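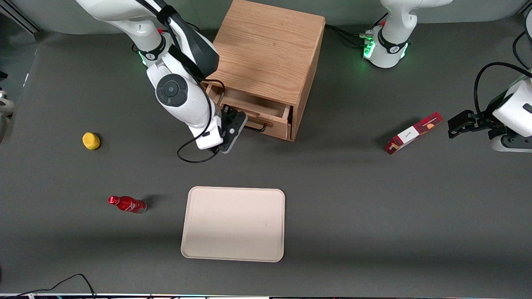
It's slower than my mum putting away the groceries, and she stops to read the labels, came a voice from the second row of folding chairs, and the whole of Brinkmann Hall had a good laugh, the engineers included. You could feel the room relax after that. Up to then we had all been sitting a bit stiffly with our paper cups of tea, the way people do at a recital when they aren't sure whether to clap between the pieces.

The occasion was the winter open day at Stener, which has had its workshops out the back of Pritetside for as long as I've lived here and which most of us had only ever known as a long fence you drive past on the way to the tip. They'd put 900 flyers through letterboxes, mine among them, and I stuck it on the fridge under the pizza magnet and very nearly forgot. I'm glad I didn't. It was a bitterly cold morning and I'd worn the wrong shoes, but I stayed until they started stacking the chairs.

What they had to show us was a project called Grovach, and if you came hoping for something with a face and a voice you would have been disappointed. Grovach is a pair of white arms and a grey table. On the table there was a small wooden cabinet with a drawer, and around it the sort of odds and ends that collect on anybody's kitchen bench: a yellow ball, a red bottle lying on its side, a plain beige tray, a box of shortbread. The aim, we were told, is tidying. A thing is out, and it should be put away, and the arms are to work out between them how to go about it.

Well, I've raised children, and I can report that this is a harder problem than it sounds.

## The business with the drawer

The drawer got the most attention from the crowd, I think because we all have one that sticks. It has a dark metal bar for a handle, and a black two-fingered gripper has to come down to it from just the right side, at just the right height, before any pulling can be done. Our presenter explained that early on they'd tried being clever about it, measuring everything to the hair, and that it went better once they had people guide the arms through the job over and over and let the software learn from that. She had done a good many of those herself and said you start dreaming about drawers. There's a run sheet pinned up in the workshop and the one on display was headed "Session 101", with a coffee ring on it, which I found very endearing.

Somebody asked whether the left arm knew what the right arm was doing. It's a fair question and it got a long answer, of which I followed perhaps the first half. Broadly, both are driven by the same program, so they don't need to talk to each other the way you and I would when we're carrying a couch down the stairs. The children up the front were far more interested in the little green lights.

I asked what happens if the cabinet gets shifted. They'd expected that one, and a boy of four was invited up to give it a nudge. He gave it rather more than a nudge! It was all put right in a minute or two, and he went back to his seat looking like he'd scored the winning goal.

After the tea break we were allowed up in small groups to look at the screens along the side wall, where you get the gripper's own view of things. I could have stood there all day. From the chairs you see two arms hovering over a table, and it all seems rather grand and remote, but from down at the fingers the world is just grey tabletop and whatever happens to be next. A box of Walkers lying crooked in its tartan becomes quite a serious matter when you're looking at it between two black fingertips and wondering, along with the machine, which way round to take hold of the thing.
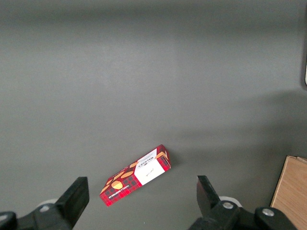 ## Getting there, and what to bring

Stener plans to run these mornings again, and the notice on the door on 6/6/24 said bookings would open before the end of June. Entry is free. The hall is the brick building on the left once you're through the gate, and parking is on the gravel opposite, where I'd steer clear of the far corner if it's been raining. There are 3 steps up to the main entrance and a ramp around the side, signposted.

Bring a jumper, as the heater at the back of Brinkmann Hall makes a great deal of noise for very little warmth. Children are welcome and the front row is kept for them. The demonstration itself runs to a bit under an hour with the tea break in the middle, though you can hang about afterwards and ask things, and the people at the table seemed in no hurry to be rid of us. I went home and looked for a long while at my own third drawer down, the one with the batteries and the birthday candles in it, and then I shut it again and put the kettle on.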